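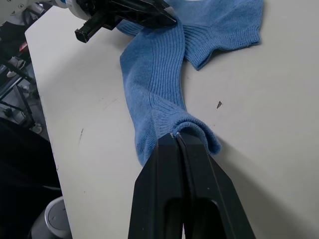 Folding robots at our returns center, anyone else?

kirkora_lane
They put in 3 robot folding stations in November. Before that I folded knitwear all shift. Now I load garments, clear jams and check the stacks. Same pay so far. Has anyone been through this?

bader77
We have had them for a year. Our building does 3,000 pieces on a normal day. Tees are fine. Sweaters are slow because the sleeves twist and the cuffs bunch up. I still fold the chunky ones by hand.

Makori
My wrists stopped hurting after 4 weeks on loading. I would not go back.

bader77
Good for you, but on our side they did not replace two people who left. That is a cut, whatever they call it.

Makori
People quit returns all the time. We were short before the robots came.

trondar_nights
Jam clearing is the part I don't like. You wait, then you rush. Our lead, Chaminda Jayasinghe, asked for rotation every two hours and got it. It helped.

kirkora_lane
We don't rotate. Who did he ask?

trondar_nights
The shift manager, in writing. He attached the jam log, 1,436 stops in one month, most of them on knits.

bader77
Get the job title in writing too. Ours changed from folder to attendant and the next raise was smaller.

kirkora_lane
Thanks. I'll ask about both at the 6 a.m. meeting.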